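About Drirnton
Posted in August by the Drirnton training team

Drirnton teaches two-armed robots to handle surgical instruments. We work from one building in Carkwood, with a smaller room in Ponce. An operator drives both arms by remote control, and each run is saved as a lesson for the robot.

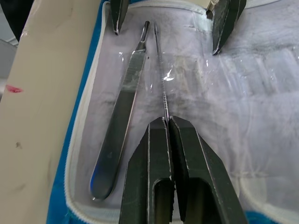

New operators start with 2 weeks of practice on a single instrument. After that they move on to the full kit and the steel tray. We ask for slow, even movements – a rushed run gets thrown out.
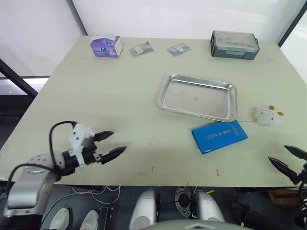 Our current set holds 532 accepted runs. Operators work in shifts of 3 hours, with the afternoon shift starting at 2. Hospitals and supply rooms in the Plastuvville area send us their questions, and we go through them before planning new tasks. 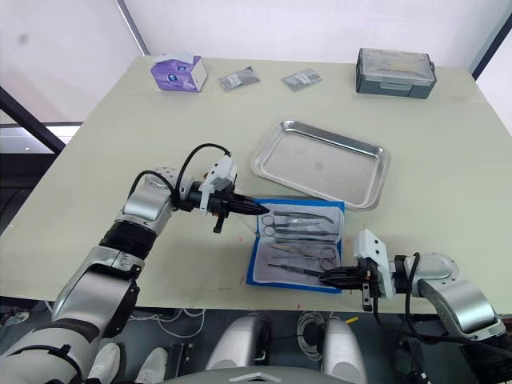
Plastuvville wrote back that slow runs suited them fine, but they wanted more practice on scissors and clamps before anything else. Those are next on our list.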